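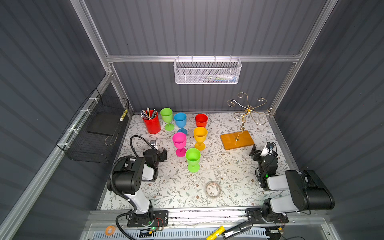 Vlasta Šťastný told us in our very first interview that she had used Comero every day for years, and that on the morning the new version arrived she couldn't find her own messages and very nearly threw the thing out of her life altogether. We came back to that remark again and again while writing this report, and it gave us our question: when an app changes its look and people are cross about it, do they leave, or do they grumble and stay?

Comero is a small photo and chat app, used mostly by people in and near Oltley, and last May it was redesigned from top to bottom. Friends' posts and shop posts, which used to live on separate pages, were put together in one long stream. The messages moved behind a little drawer at the side. We both use the app ourselves (one of us a great deal more than the other, it has to be said) and we remembered the fuss well, so it seemed a lovely subject to spend a term on.

How we went about it

We read 1056 public comments left under the company's own announcement and sorted them by hand into happy, unhappy and neither. This took far longer than we had planned, partly because people will write three opinions in one comment, and partly because we kept stopping to read the good ones out loud. We then sent a short set of questions to members of local Comero groups and had 306 replies, for which we are very grateful. Last of all we held longer talks with a few people who had offered their time.

What we found

Of the comments, 411 mentioned one well-liked local singer, Ragnheiður Lauritsen, who had written a single cheerful line saying she was off to Bikura instead. We had expected her to come up, but never so often! Plenty of people quoted her line word for word, and several said they had only looked at the new version properly after reading it. When we asked our own group, though, hardly anyone said they had left on her account. They talked about habit, and about where their cousins and their football team were. 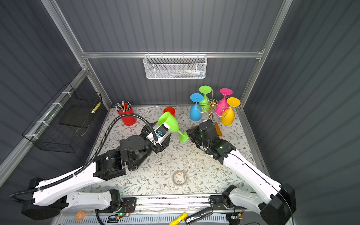
The complaints about colour surprised us more than anything. In the old version the reply button was a quiet navy, and people had stopped noticing it years ago. The new one is lime green, very close to the green of the plastic goblet being held tilted in the gripper, and it sits on a pale background where it is hard to look at anything else. Some of the older members told us they pressed it by mistake all the time. The younger ones mostly liked it, or said they did.

We also asked about the drawer. Two people had found it on their own and the rest had been shown by somebody in the family, often over a meal, and one lady had written herself a note and kept it by the kettle.

What we would do differently

Our tutor, Dr Þórarinsdóttir, pointed out quite rightly that anyone who had really left Comero would never have seen our questions, as we only asked inside Comero groups. We should have asked at the library and the college as well. We would also like to have begun before the redesign, so that we weren't leaning on people's memories of it. The full list of questions is at the back, along with the sorting rules we used for the comments.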